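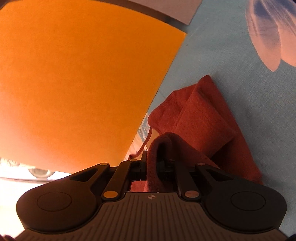
Getting towels soft again (and keeping the reds red)

I used to think stiff towels were just what happened when you lived in a hard water area, like limescale in the kettle. Then I stayed at a friend's house in December, used her ancient bath towels and came home determined to sort mine out!

First thing I changed was the powder. I'd been filling the scoop to the top every time, and half of it was staying in the cloth. Now I use a bit less than the box says and put an extra rinse on at the end. If yours are already like cardboard, run them through once with no detergent at all, only 500 ml of white vinegar in the drum, and then again with plain water. The smell goes, I promise.

Fabric softener is the other culprit. Lovely smell, but it leaves a coating and then the towel pushes water round your back instead of soaking it up. I still had most of a bottle of Nornia under the sink and gave it to my sister, who only uses it on bedding.

Spin speed matters more than I'd expected too. I do towels at 1,000 and give each one a good hard snap before it goes on the line, which wakes the loops up (and the dog). Jumpers and anything knitted I spin much lower, then roll up in a dry towel and press. Please don't wring them, even if your gran did.

Reds and rusts

Wash these on their own the first 2 times, at 30, inside out if they're clothes. I chuck in an old white hanky and when it comes out white they can join the other darks. Dry them in the shade. I lost a gorgeous brick-coloured bath sheet to one summer on a south-facing line and it's now what I kneel on for weeding.

Folding pile or "later" pile?
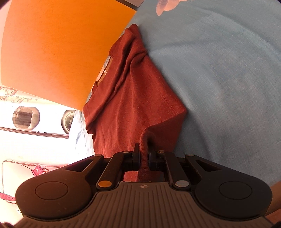
Posted by Crisóforo Alvarado on 6/24/23 in Laundry

My rule is that knits get folded the minute they're dry and towels can wait. A towel left in a heap overnight is still a towel, but a jumper left twisted up will hold that crease for days. If it's already happened, hang it in the bathroom while you have a shower, then lay it flat and smooth it out with your hands.

For knits I fold the sleeves in, then up from the hem in thirds. Towels go in half longways, in half again, then in thirds, with the fold facing out on the shelf. Mine fit the airing cupboard beautifully that way, apart from the beach ones, which live on top of the wardrobe.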